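7 October 2018

Sunday evening, and I have a pot of tea going cold next to me because I keep getting up to look at the rain. I promised myself I would write down the past week before it blurs into the next one, and I know from experience that if I leave it until Monday I shall have lost half of it. So, the packing room.

We have been living with the new arms since April, and I still catch myself saying "new". Altberg put them in, and Kovham (that's us, all of us, from the loading bay up to the people with carpets) got a cake and a talk on the first morning. I remember being more interested in the cake. I had been on the snack line for so long that my hands did it while my head was off planning supper, and I couldn't imagine a machine managing a bag of crisps without turning it to crumbs. I was rude about it, too, in this very diary. I have just looked back and I was quite rude indeed.

Well, on Thursday the line did 1091 boxes on the day shift, and when I started keeping a note of it in the spring we were pleased with 736. I put the two numbers next to each other in my notebook and sat looking at them over my sandwich. I wasn't sure whether I felt proud or a bit wistful. Both, I think. My shoulders are certainly in no doubt, bless them. I haven't needed the heat pad since the end of the summer, and I used to sleep with the thing on. 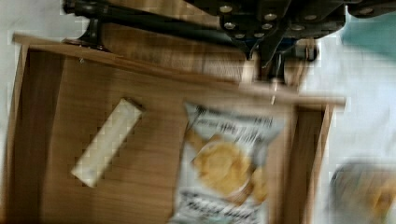

What I do miss is the talking. When there were five of us round the old bench you could hold a conversation that lasted from clocking on to the first tea break, with everyone's hands going the whole time, and by Friday you knew about everybody's kitchen and everybody's mother. Now we are spread out, one to a station, each minding an arm, and you have to raise your voice a little to be heard, so people save things up for the canteen. The canteen has got much louder as a result! I had never thought of it as a lively place, but this week there was a proper argument over whether parsnips belong in a stew, and it went on through two breaks.

The work itself is odd to describe to anyone at home. I watch, mostly. I watch and I put things right. A bag will slide about and present itself at a silly angle, and the arm comes down to it just the same, very earnest, and I have learnt to tell from the way it starts its reach whether I'll be needed. The Shibata trainer who came in the summer called that "reading the approach", and we all giggled, but I do it all day now and I'm rather good at it. I was asked on Wednesday whether I'd like to go on the setting-up course, where you learn to teach the arm a new box. I said I'd think about it. I have thought about very little else since.

It would mean two weeks over at the Velten site, and an early bus, and sitting in a classroom with people half my age who aren't frightened of a screen. There is a bit more money in it. There is a test at the end as well, and I haven't sat a test since I was sixteen. But I'd like to be the one who decides how the thing picks up a bag - I have opinions on that, I've handled enough of them - and I don't much want to spend the years I've got left there only standing by.

Not everyone has done well out of it, and I don't want to pretend otherwise to my own diary. The evening shift was cut down in the summer, and though they were offered places in the warehouse, it's cold in there and a long walk from the bus, and several didn't stay. I still look for their coats on the pegs. I think we could have been told sooner and told more plainly, and I said so at the meeting, with my voice wobbling all over the place.

Anyway. The form for the course has to be in by Tuesday and it's on the kitchen table under the fruit bowl. I've filled in my name and the date I started, and I've got as far as the box where you say why you want to do it. I'll make a fresh pot and have another go.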